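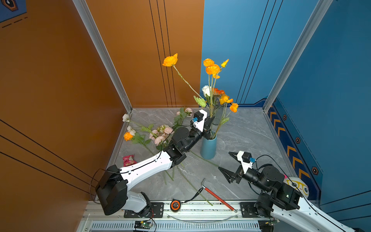

Friday, after tea

Flowers! All afternoon, flowers, and I'm not one bit sorry about the ironing.

I've wanted to have a go at an arrangement ever since Vanderleia Seixas brought her tin of stems to the library and let us all rummage through it. She makes it look so easy. She holds a stem up, squints at it, drops it in and there you are, a bunch you'd happily pay for. Mine usually look as if they've been sat on. But today's is lovely, it really is, and I keep wanting to go back and have another look.

The teal vase was the right choice. I dithered over it for ages (the white jug is the safe one) but orange against that blue-green is such a cheerful thing, and it would liven up the gloomiest hallway. The tall poppy leans off to the left as if it's trying to hear something next door, and I adore it. Vanderleia's rule is that one flower should always be a bit too tall, and I used to think she was making excuses, but now I see it. The other poppies are bunched to the right of it, with the white rose lower down, and then that yellow-orange spray droops over the side. I'd never have thought of a droopy bit before. It makes the whole bunch look softer.

They're all artificial, and I don't care who knows it. I was snooty about artificial flowers for years! Then Mum's came out of the loft in May after goodness knows how long and they only wanted a wipe with a damp cloth. You can start again as often as you like with them, too. A real poppy would have given up on me in minutes.

The pink roses are still lying on the table with the little white blossoms, long green stems all over the place. I do want to use the pale pink cluster somewhere, but not with all that orange - it would be like wearing two party dresses at once. Perhaps a bunch of their own, pink and white, in something short and round for the bathroom windowsill. There's one more orange flower among the leftovers that may yet get squeezed in. Oh, and a sweet wrapper, red and pink, which goes very nicely with the roses but had better go in the bin.

I looked through the Mendimitz catalogue over supper and they have a bundle of 17 stems, mostly blue and purple, with something feathery in it that I can't name. I've turned the corner of the page down. Blue and purple in the white jug, then? Or would that be too chilly? I shall ask V. when I see her, and she'll tell me to stop fussing and put them in.

Still to do: find the short round pot, ring Auntie, ironing (tomorrow!). And look out some green leaves for the pink bunch, the jagged sort like the one on the left of the vase. I'm so fond of that leaf.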